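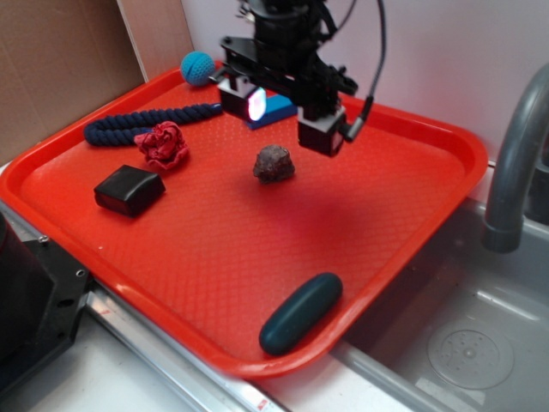 A red serving tray in use as a loose-parts tray, beside a kitchen sink.

A loose-parts tray (also called a fiddle tray, a bits tray or, in parts of Canada, a rummage tray) is a shallow tray with a raised rim, set out with a handful of small unmatched objects for handling, sorting and play. The objects are picked for how different they feel from one another, and that's the great charm of the thing: a rock, a ball, a piece of rope and a scrap of cloth can keep a person busy for a surprisingly long time.

The tray

Nearly any serving tray will do, though plastic ones are the favourites as they can be rinsed and put straight back on the counter. The rim matters most. It stops balls from rolling away, and it gives the fingers an edge to push against when picking up something flat. A textured floor, such as the fine diamond pattern found on many café trays, keeps smooth pieces from sliding and is lovely to run a fingertip over.

Colour is a matter of taste. A strong red or orange makes blue and black pieces stand out beautifully, while a red cloth on a red tray almost melts into it – some people avoid this, and others do it on purpose to make the looking harder.

Common contents

Blocks. Rectangular blocks are the plainest pieces and usually the first to be picked up. They can be laid flat, stood on end or used to hold down a corner of cloth.

Balls. A crocheted or knobbly ball is easier to grip than a smooth one and much quieter on a hard counter.

Rope. A short length of thick twisted rope can be curved, hooked or folded back on itself. Navy is a popular colour, and a capped end keeps the strands from working loose. 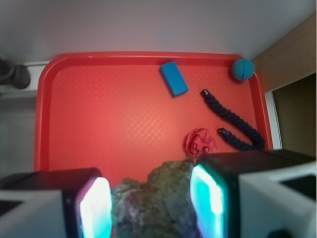
Cloth

A small piece of fabric, crumpled into a wad, is the only item that takes on a new shape every time it's let go. It may be draped over the rope or tucked beneath a block. The Tillidcombe Toy Library, which lends out 23 ready-made trays, puts a cloth in every one of them.

Stones and smooth pieces

A rough brown rock brings weight and grit to a tray that might otherwise be all soft things. Capsule-shaped pieces in dark green or teal, and black blocks with rounded edges, sit at the other end of the scale and are wonderfully easy on the palm. The Potdale guide to home trays suggests no piece heavier than 200 grams. Small pieces are a choking hazard for babies and toddlers and should be left out of trays meant for them.

Arrangement

There are two main habits. In the scattered style, pieces are spread over the whole floor of the tray, with some against the rim and some touching or overlapping. In the Dokari style, each piece has its own clear patch and the middle is left bare. The scattered style is by far the more common at home, probably because a tray drifts that way by itself after a few minutes of use.
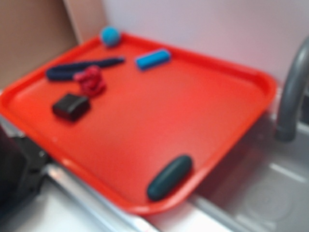
Olszewski disagrees, calling the scattered tray "a mess with a rim around it" and arguing that beginners need to see the whole of each piece before they reach for it. Supporters of the scattered style reply that working the rope out from under the cloth is half the fun.

Care

Plastic trays and blocks can be washed in the sink with warm water and dish soap. Crocheted balls and rope should be washed by hand and dried fully, which can take until the next day. Stones need only a scrub.

See also: Treasure basket; Sorting tray; Button box

Last edited 25 May 2026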